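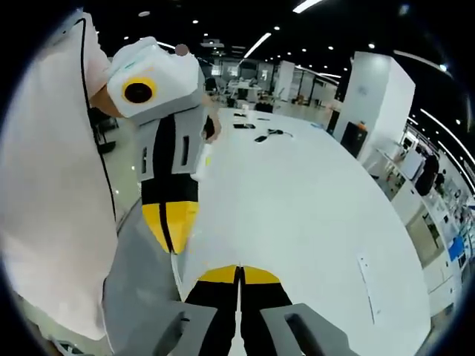

Hand-held gripper, pink shirt

Community radio and faith programming: does your station still give it a slot?

tallowbank
Posted Apr 9, 2018
Our station at Fekville has a Sunday block that has been shared between four congregations and a meditation group for as long as I've been presenting. The program committee wants to cut it from two hours to one and fill the rest with a general discussion show on ethics and neighbourhood life, open to people of any faith or none. I'm in favour, mostly. I do the panel for the early half and the phones hardly ring. But some of the older listeners have been on to the office already. Has anyone been through this at their own station? Mainly after how you handled the changeover and who got to choose the topics.

mrs_ogilby_lane
We did it at Grallcombe last August. Half the old presenters stayed on as guests and the other half left. The topics come from a meeting on the first Tuesday of the month, anyone can turn up. We had 9 people at the first one and 6 at the next. The shows that went best were the plain ones: looking after a parent, what you owe a neighbour, whether to lend money to family. The big theological ones died on air.

quartertone
I'd be careful. A discussion show on "ethics" sounds inclusive, but at our place it ended up being the same three confident talkers every week. The church hour was at least organized by people who had prepared something. Some listeners can't get to a service any more and the broadcast is what they have. Taking an hour off them so a panel can chat about kindness isn't a fair trade, in my view.

tallowbank
That's the argument the office is getting as well. I don't dismiss it.

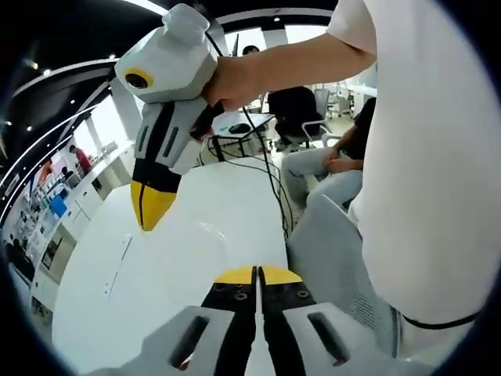
What I'd like to do is keep the recorded service whole and take the time out of the music and notices around it. The service itself runs 40 minutes if the choir behaves. The notices could go on the website. Two of the congregations have said they could live with that and one hasn't answered.

dunnart88
Have you checked your licence conditions? Ours lists religious programming as one of the community interests we said we'd serve, and we had to show we'd consulted before we moved anything. We put a form in the newsletter, 375 went out and we got a decent pile back. It took longer than anyone wanted but it shut down the complaint that it was done behind people's backs.

mrs_ogilby_lane
Second that. Put the form at the front desk too. Ours only went out by email and we heard about it.

quartertone
Keeping the service whole changes my answer a bit. I still think 5 people around a table is too many for radio. Two and a host. And give the host the right to wind someone up.

pell_street
Disagree on numbers. Engebretsen runs four plus a host and it's the best thing they put to air. They do a proper planning session the week before, though, and everyone knows who is speaking first.

quartertone
With planning, maybe. Most of us don't have the week before.

tallowbank
Thanks all. I'll ask about the licence wording on Thursday and draft a form. Mrs O, could you send me your topic list from the first few months? The plain ones especially.

mrs_ogilby_lane
Will do. It's in a notebook so you'll have to put up with my handwriting.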